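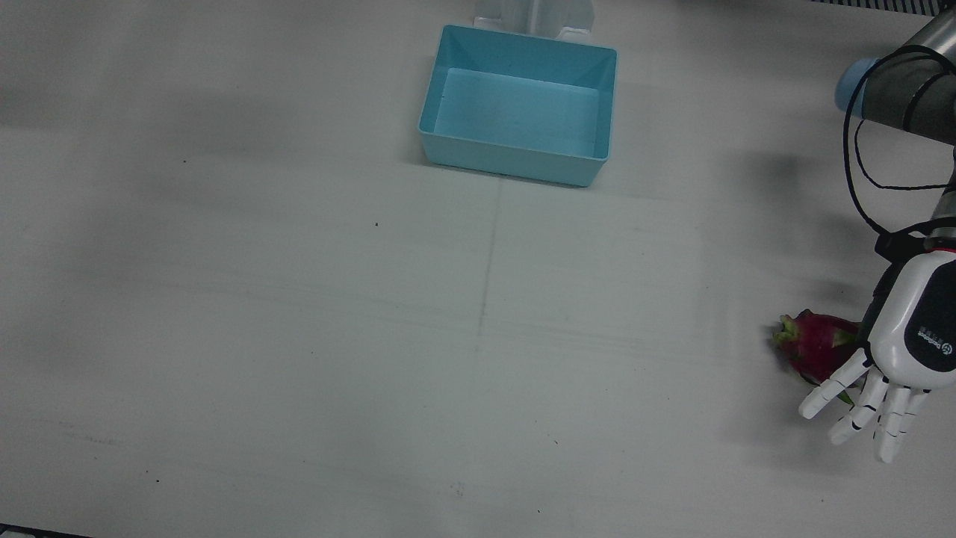

When does the Umutstead Public Library reopen its Festance branch? Doors open to cardholders on September 6, 2020, with shorter hours and a new pickup service for reserved books.

UMUTSTEAD – The Umutstead Public Library announced today that its Festance branch will resume service after a renovation of the main reading room and the children's wing. The work began in May and included new lighting, wider aisles and a replacement roof over the east entrance.

The branch will admit up to 38 visitors at a time. Reserved books may be collected at the side door on Wang Street, where staff will check library cards and hand over items already signed out. Returns will be accepted through the outdoor slot only and will be held for three days before they go back on the shelves.

"Our readers have been patient, and they have also been busy," said Janaína Lopes, director of the library. "We received 1457 reservation requests while the building was closed. Filling them is the first job for our staff."

The collection has grown by 553 titles, most of them picture books and large-print fiction. A local history room, named for the former Sereo mill, will open later in the fall by appointment.

"The mill records were kept in boxes for years," said Cormac Ní Chonaill, head of local history. "Families who worked there will be able to read them at a proper desk."

Loans that came due during the closure have been extended by 21 days, and no late fees will be charged for that period. Story time and evening classes remain suspended until further notice.

Library cards are free to all residents of Umutstead. Applications may be made at the front desk during opening hours.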